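Flostier Lab
2019-04-01

We put the Plerkik results up this morning. A short thread on what we did and what we got, for people who don't want to read the whole report.

The question was simple. Can an arm learn to handle clear containers from people doing it with hand-held grippers, with no robot in the room while the data is being recorded? Clear plastic is hard for us. Depth sensors mostly look right through it, and our old picking model did badly on it.

So a person straps on two grippers, one for each hand, and does the task at a table. We record what the grippers see and how far the fingers are open. The table has a white board on it, which is close to the worst case for clear plastic – very little contrast to work with.
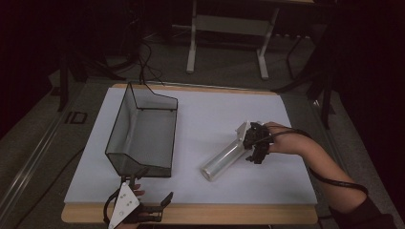 The task is pick up a tube, turn it upright, place it in the bin. Each demonstration gets a label for the grasp and one for the placement. We collected 2,641 of them between February and now, across 5 operators. Most people needed a short practice session before their recordings were usable. Grasping is easy to pick up. Turning the wrist without bumping the bin takes longer.

We threw out 207 demonstrations. Most were tracking failures, where one gripper went out of view for too long. The rest were cases where the operator let go early. We kept the ones with a clumsy first grasp and a second try, and I think that was the right call. When we trained without them, the arm tended to freeze after a miss.

The policy gets the wrist views and the finger opening, nothing else. No depth, no model of the object. We tried adding an overhead view and it made no real difference on this task, so we left it out of the main results.

Testing was done on the arm at our Penduvthorpe site, with containers that were never in the training set. Placement worked in around 7 out of every 10 tries. The old depth-based model is well below that on the same set. The report has the full table, split by container.

What still goes wrong: glare, mainly. When a bright spot sits on the rim, the policy closes too early or too high. Frosted plastic is a little better than fully clear, but it has its own trouble, because the far edge blurs into whatever is behind it.

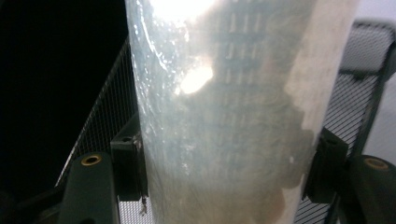
Does the policy need the same fingers on the robot as on the hand-held gripper?

For now it does. We tried a different finger shape on the arm and the grasps drifted off center. A short round of extra training fixed part of that, though we haven't tested it enough to put a number on it.

The Rivas group asked for the raw recordings and we're working on a release. The files are large and the labels need one more pass. I'll add the link to this thread when it's up.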